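Setting Up a Dish Rack and Trays on a Wooden Table

A plastic rack with an open lattice base drains straight through to whatever is under it. On a sealed counter this is harmless. On a wooden tabletop it needs some planning.

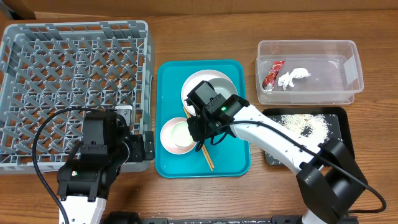

Placement

Leave a gap between the rack and the tray beside it. Side slots need air, and a tray pushed against the wall of the rack blocks them. A tray with a raised lip is the better staging surface for plates and bowls – drips stay inside the lip.

Loading

Start with the rack empty. Stand plates between the pegs, all leaning the same way, largest at the back. Bowls go in at a slant, open side down. A bowl can sit on a plate in the tray while it waits, but separate the two before drying or water will stay trapped under the foot.

Protecting the wood

Put a drip mat under the rack if it will hold wet dishes. The Ollholm mat I use is 2 mm thick and lies flat. Wipe along the grain after each load. Re-oil bare wood every 3 months; lacquered wood only needs a damp cloth.

Cleaning the rack

Scale collects where the pegs meet the lattice. Soak in warm water with white vinegar, brush the joints, rinse. Clusamance descaler also works – follow the label and keep it off the tabletop.

Comments (3)

saltbox64: Does the vinegar soak dull colored plastic? Mine is pale gray and I'd like to keep it that way.

Reply from Clurnach: No change on mine since November. Keep it under an hour.

m_t_291: Largest at the back fixed my tipping problem. Thanks.

Contact | © 2024 Clurnach Household Notes | Back to top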